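About Pesell

Pesell is a shared workshop in Fustthorpe. We have 764 square feet on the ground floor of a former upholstery shop, with a wood room at the back, an electronics bench along the window side and one corner given over to robot arms. Members pay by the month and come and go with their own key.

The workshop was started by Nabila Alaoui, who had been building a small arm in her garage and ran out of garage. She put up a notice asking if anyone wanted to split the rent on something larger. The first members moved their tools in that July. Most of the early projects were repairs and furniture. The robot corner came later and is now the busiest part of the building.

What we are building

The main group project is an arm called Younis. It is a bench-top arm with a two-finger gripper and a small camera mounted at the wrist, and it was designed and put together by members in the evenings. The base has been rebuilt twice. The first one flexed when the arm reached out to the side, and the second was stiff enough but blocked the cable run. The current base is bolted straight through the bench top.

Younis works over a surface marked off in squares with blue tape. We use the squares to talk about where things are and to check the arm's position against what the software believes. The tape is laid by hand, so it is good enough for people and only fair for measuring. Anything that needs to be exact gets a proper calibration first. 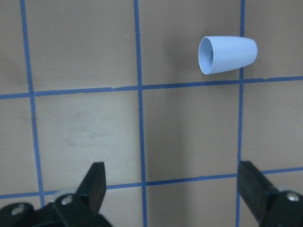
Picking things up is most of what we work on at present. Light plastic items are harder than they sound, and anything with a taper tends to slide toward its narrow end when the fingers close. We keep a log of every attempt, good or bad, in a binder next to the bench — members are welcome to read it and add to it.

The control software is called Wodix. It is written by members and runs on an old desktop computer under the bench. New people usually start by changing one small thing in it and watching what the arm does.

Joining

Membership is open to anyone 18 or over. There is a short safety session before you use the wood room and a separate one for the arms. The robot group meets 4 evenings a month, and you do not need any background to sit in.

Page last updated 20/03/2020.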